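Wire baskets and mesh shelves on extrusion rail – fixing without drilling
Storage and Shelving > Small Spaces
9 replies

tusov_k
Joined: December
Posts: 4

I fold and sort linens in a small alcove lined on three sides with fabric. The rail is aluminum extrusion. I want to add storage off the floor for napkins, cloths and small towels. Constraints: no holes in the rail, no adhesive on the fabric, and I need to be able to take everything down to wash the lining.

Candidates so far are a long wire basket with compartments, a hanging mesh shelf unit, and a plain plastic basket on the floor. The Wedis clamp brackets fit my rail but stand off too far and eat into the folding area. What are people using?

gridwall_ed
Posts: 300

Clips for the basket. Ties for the shelf unit. Brackets are overkill for cloth. A stack of cotton napkins weighs very little and the load is static.

If the shelf unit stands on the floor and is only tied at the top, the ties carry no weight. They just stop it tipping forward. Different story if the unit hangs.

Istetti
Posts: 200

Agree on the clips, disagree on the ties. Plastic ties on a smooth rail creep sideways every time you pull something off a shelf. Use a T-nut and a hook in the slot. No drilling needed, and the position is fixed.

gridwall_ed

Creep is only a problem if you have one tie at each end. Add more along the top edge and pull them tight. I have had a unit up that way since December and it has not moved. T-nuts are fine but you need the right slot size, and he has not said what his is.

tusov_k

Slot size is 8 mm according to the seller. I have not measured it.

muslin_and_twill

Similar layout on this end. White wire basket clipped to the left wall, black mesh shelves in the back corner tied to the rail, green plastic basket on the floor at the right.
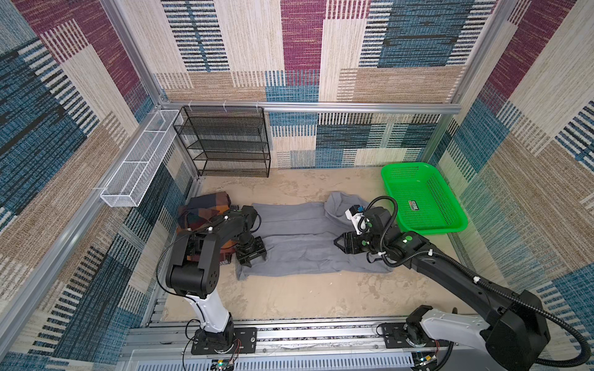 Basket left, four-tier shelves in the back corner, gray cloth on the floor.

The shelf ties are the small white kind. The wire basket is held by clips only. I keep napkins in the compartments, folded to the width of the narrowest one – measure that before you buy, because the listing for mine gave only the outside dimensions.

The plastic basket takes whatever has not been folded yet. Perforated sides are worth having if anything goes in slightly damp.

Istetti

Is the lining fixed at the bottom or just hanging? With that much pattern I would lose a plaid cloth against it in a minute.

muslin_and_twill

Fixed at the top, loose at the bottom. And yes, the plaid one on the left does blend in. Plain gray is easier to square up because the edges show. I do the large cloths in the middle of the floor: flat first, then the far corners, then bring the near edge over. If one end bunches, I lay that end out again before making any fold. Smoothing it after the first fold leaves a ridge.

gridwall_ed

Near edge over first, for me. You can see the corners you are matching. Folding from the far side means reaching across the cloth and dragging it.

muslin_and_twill

Depends on the floor. On a slick surface it drags. On a matte one it stays put.

tusov_k

Useful. Two questions. Does the wire basket mark the lining where it bears against it? And would you put the shelves in the corner again, or along the middle of the back wall?

muslin_and_twill

It leaves faint lines that come out in the wash. A strip of felt behind the lower wire would prevent them, but I have not bothered.

Corner again. In the middle of the back wall it would sit directly behind the folding area and I would be knocking it with every large cloth. The cost is that the lowest tier is awkward to reach, so I put spare covers there.

Istetti

For anyone finding this later: Mühlbauer sells a flat hook that drops into an 8 mm slot and projects less than the Wedis bracket. Check the slot with calipers first. Nominal sizes vary between suppliers.

tusov_k

Measured on Sunday. The slot is 8.2 mm, so the flat hooks should go in. I will use hooks for the shelf unit and clips for the basket, and leave the floor basket loose.

gridwall_ed

Still think the ties would do. Post the result when it is up.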